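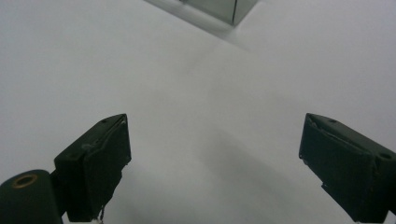 One visitor behind me wanted to know if the glass cubes were cast or cut, and the woman from Zorkwood told him they do both, depending on the order. The small clear ones are cut and then polished on a felt wheel.

We were 11 people on the Saturday tour, and it started at the loading door on the Villa side of the building. Zorkwood makes paperweights, award blanks and display blocks, mostly for shops. Polishing took up most of our visit. It is loud in there, so bring the earplugs they hand you at the desk.

The seconds shelf by the exit had cubes for 6 dollars each. I bought two. Parking is free behind Govetti, and the tour lasts about 20 minutes longer than the sign says.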